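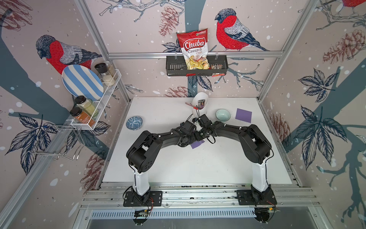

Section 4: Hanging your first drop

You've sized the wall, the paste is mixed, and now comes the fun part! The Cuta range is a paste-the-wall paper, so there's no folding or soaking, and you can see the room change colour with every drop. Give yourself a clear morning for this section.

Before you start, check that every roll label shows the same batch number. Rolls from batch 963 and batch 400 look alike in the wrapper but can differ in shade once they're up.

1. Turn off the power at the switchboard and remove the switch covers.

2. Measure 500 mm out from your starting corner and mark a plumb line from ceiling to skirting with a soft pencil. Never trust the corner itself — very few of them are straight, even in new houses.

3. Cut the first drop to the height of your wall plus 100 mm. That leaves 50 mm to trim at each end.

4. Roll paste onto the wall, going slightly wider than the drop. Work it right up under the cornice with a brush.

5. Line the edge of the paper up with your pencil mark, starting at the top, and smooth it down from the centre outwards.

6. Trim top and bottom with a fresh blade. Snap off a new section for each drop (blades are cheap, torn paper isn't).

Caution: Keep paste off the printed side. If some gets there, dab it with a damp sponge straight away. Don't rub.

Matching the pattern

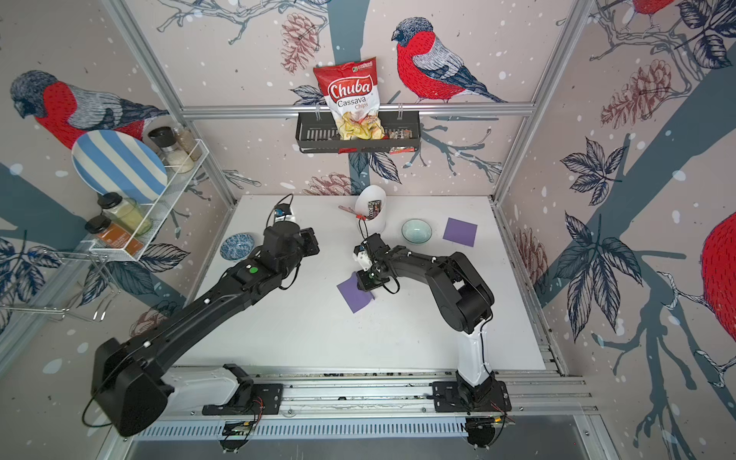
Pattern matching is where a wall really comes alive, and it's easier than it looks. Find one strong detail near eye level and follow it across the join before you worry about anything else. On a print with bullfinches, branches, leaves and pine cones, I'd pick a bird every time, as your eye will go straight to one that's been sliced in two, while a leaf that's a whisker out will slip by.

7. Hold the next drop against the first and slide it until the detail meets. Only then cut to length.

8. Butt the edges together without overlapping, then run the seam roller over the join once, lightly.

Note: For the Jibrin border, finish the whole wall and leave it overnight first. Border offcuts shorter than 162 mm are still handy behind door frames, so hang on to them!

To order an extra roll, quote pattern 2933 and your batch number to the Prernell parts desk. Corners and window reveals are covered in Section 5.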